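## Setting up a double sink for hand washing

This procedure covers a stainless steel double sink in a freestanding counter with open space underneath. Use the left basin for draining and the right for washing.

1. Clear both basins and wipe the rims.
2. Set the rack across the left basin. The rails must rest level on both sides. If the rack rocks, turn it end for end.
3. Keep small items at one end of the rack and cups at the other, with 2 inches between them.
4. Swing the faucet over the right basin before turning on the water.
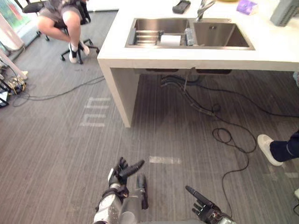 *Rack in the left basin, with a translucent gray cup on it. The faucet stands near the divider.*

Keep packages and anything electronic off the strip behind the faucet while washing. Splash reaches that area first.

With an open counter, the drain bowls and hoses can be checked from the front. Run the water for two minutes, then pass a dry paper towel around each drain connection. A damp spot means the nut needs another quarter turn by hand. Hoses and cables that reach the floor should be tied separately, with the ties above floor level.

Empty the rack before the next load. Rinse the rails weekly in September and other humid months.

Checklist revised by Urho Ahonen, Savudbridge.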